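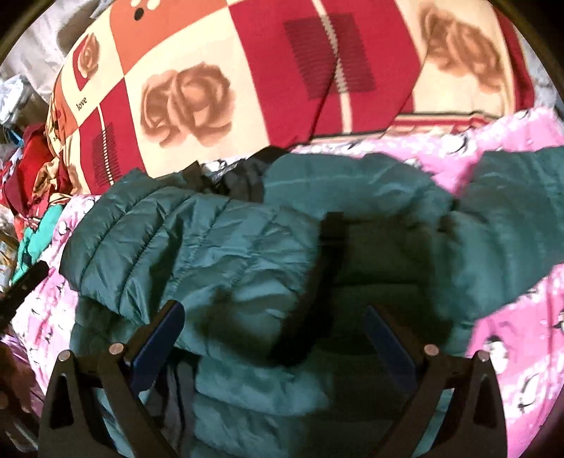

County Ward Lines to Be Redrawn on Total Population, Not Registered Voters

WISTUNDALE, June 2019. The Wistundale County Board voted Tuesday night to keep total population as the base for its next ward map, turning down a proposal to draw the lines by the number of registered voters in each ward.

The decision leaves in place the rule the county has used since it moved from at-large seats to single-member wards. Under that rule, every resident is counted when ward sizes are compared, including children, people who are not citizens, and adults who have never registered. The rejected proposal would have counted only names on the active voter roll.

Board member Wiroj Yensuk, who represents the rural north end, sponsored the change. He told the board that a vote cast in the Abernathy ward carries more weight than one cast in his own, where a larger share of residents are registered.

"The wards are equal on paper and unequal at the ballot box," Yensuk said. "A candidate in Abernathy can win with far fewer votes than a candidate in the north end. I don't think that was the intent of the charter."

Precious Dumlao, whose ward includes most of the rental housing near the Plultent plant, spoke against it. She said a board member answers road, drainage and permit complaints from every household in the ward and that the workload follows residents, whatever their voting status.

The charter text is short on the point. It requires wards "as nearly equal as practicable" and does not name the group to be made equal. County attorney Yupin Saengthong said in a written memo that the board has used the federal census count by custom and that no local ordinance requires it. Her memo advised that a switch to the voter roll would probably be challenged in court, and that the county would have to show the roll was accurate on the date it was used.

That second issue took up much of the discussion. The active roll is cleaned after each general election, and the names removed are not spread evenly across the county. Wards with many renters lose more names in a cleaning than wards with long-term homeowners. Clerk of elections Hiếu Thái said a map drawn just before a cleaning and one drawn just after it could differ by about 2 percentage points in the size of the largest ward.

Thái also noted that the roll records only a registration address. It does not show whether a person has moved within the county, and his office relies on returned mail to find out.

An amendment from the floor would have asked Sostener, the firm hired to prepare the map, to draw one version on each base for comparison. It failed for lack of a second. Sostener's contract covers drafts on a single base, and extra drafts would be billed separately.

The proposal itself failed, 2 to 6. The two votes in favor came from Yensuk and Yupin Nakpan, who said she had no firm view on the voter roll but wanted the question put to residents at a hearing.

Work on the map will begin when the new block-level census counts are released. Current ward lines stay in effect until a new map is adopted by ordinance. Yensuk said he plans to bring the matter back as a charter amendment, which would go to a countywide vote if enough signatures are collected.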